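Setting up your royal-watch alerts (part 2 of my guide)

We use cookies to remember your settings. Accept | Manage

Okay, you've got the Elleck app installed and you've made your account, so now comes the fun bit — telling it which royals and red carpets you care about! I redid all of mine on 2023-05-06 and these are the steps I wrote down as I went.

1. Open Elleck and tap Follow. You'll get a long list of names and families. Pick 6 to start with. I picked 34 my first time and my phone buzzed straight through dinner.

2. Tap the little hat next to each name to turn on outfit alerts. That's separate from news alerts (I missed a whole garden party before I found it).

3. Go to Sources and switch on Gikska for photos and the Marovville Courier for the write-ups. Leave the gossip feeds off for now.

Note: Gikska only lets you save 50 looks on the free plan. Clear out the old ones before August, when all the weddings seem to land at once.

4. Set your quiet hours. Mine start at ten at night, tiaras or no tiaras.

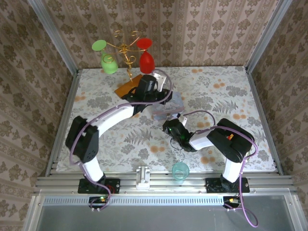 5. Make a board for the event you're following and give it a plain name, like "Kandasamy Gala hats". I once called two boards "blue dress" and mixed them up for weeks.

Caution: deleting a board deletes the looks saved in it, and there's no undo. Move them to another board first.

6. Close the app, wait 2 minutes and open it again. Your new alerts should be sitting under the bell.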